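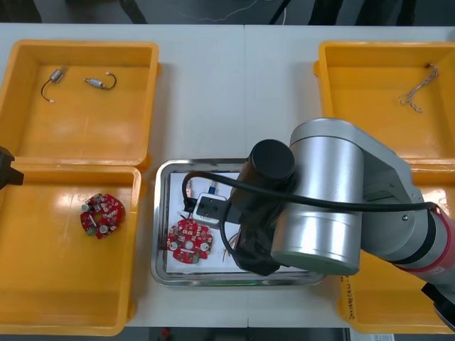 Notes from the open day at Grumby, 21st September. Typed up on the train home so excuse the state of them.

Went mainly for the two-arm sorting and kitting cell. Had read the Coter write-up but wanted to hear how they keep the thing running. Got 16 minutes at the table before the next group came in — not enough.

The setup first. Small parts out of yellow trays, into a steel one in the middle. Motors, round red boards, braided leads, wire harnesses. Two arms, one from each side, each with a black gripper. Both can reach the middle so they take turns there, and the software holds one back until the other is clear. I asked what happens when it doesnt. Answer was a protective stop and a walk over to the pendant. Fair enough.

Start of shift routine is short. Wipe the finger pads. Check the tray corners against the taught positions, jog each arm to a reference point over the steel tray, look at the gap. Then one slow cycle with no parts. They used to skip the slow cycle. Don't any more, after a tray got put back a finger width out and an arm came down on the rim.

Finger pads are the thing that wears. They change them every 800 picks whether they look bad or not, used to be 500 with the old rubber. The new ones come from Saengthong and cost more, but last. Two screws a side, then redo the grip width. Log sheet hangs by the controller, 79 lines filled in when I looked.

Wires are the hard part, same as in our shop. A motor is easy enough if you grab the body, but the lead goes where it likes. With two of them in one tray, each lead curling off its own way to a little white connector, you can see how a pick could drag a neighbor along. Their fix is boring — fewer parts per tray and more refills. The harnesses are worse, and they go a lot slower on those.

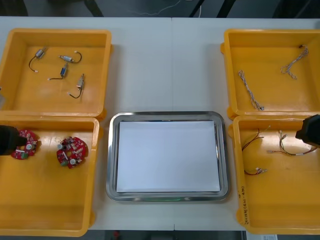

Refilling is done by hand, cell paused, both arms parked up high. Trays go back in the same spots every time, and marking them helps. The lower right one has its writing in black marker down the outside wall, which I like better than our printed labels that peel off by November. White sheet in the bottom of the steel tray too. Going to try that at home, our bare one throws glare at the camera all afternoon.

Cable on the arm gets checked weekly. They run a hand along it feeling for flat spots, esp. near the wrist, and leave enough slack for the full turn. Too much and it sweeps the tray. They had a spare ready to go on a hook, we have a spare somewhere in a box.

Didn't get to ask about recalibrating after a crash. Somebody said half a morning, somebody else said less. Will email.

Coffee was good, parking was not. Ukik stand was next door but I ran out of time, took a leaflet.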